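Speaker notes: Rebranding a membership organization
Ollach Design, client session, Sunday, June 3, 2018

Slide 1. Welcome the members of Galbraith Growers and thank the board for the invitation. State the purpose of the talk: to report on the new visual identity and website.

Slide 2. The starting point. Galbraith had 3,130 members and a respected name, but its website had not been revised in years. Three versions of the logo were in use. Pause for questions. 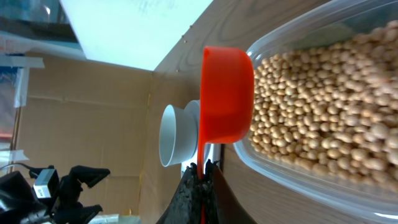
Red scoop beside a container of soybeans

Slide 3. The review. We received 428 survey responses in January. Members asked for larger type, a simpler menu and a renewal form that works on a phone. Read the two longest comments aloud if time permits.

Slide 4. The mark. The wheat sheaf has been kept and redrawn with fewer lines. It must hold up on a letterhead and on a truck door. The typeface is now the same in print and online.
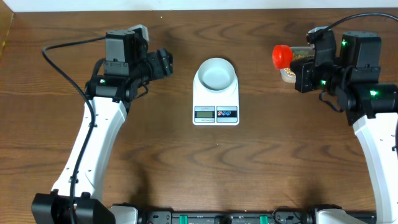 Niall Moncrieff: I would have kept the old green. Members know it from the road, and the new shade looks pale on our signs.

Slide 5. Response on color. Acknowledge the concern. Both greens were printed at sign size, and the samples are at the back of the hall. The board will decide on signs separately.

Slide 6. Next steps. The first print run is 2,000 brochures. Refer questions about the website to Murdo Haldane.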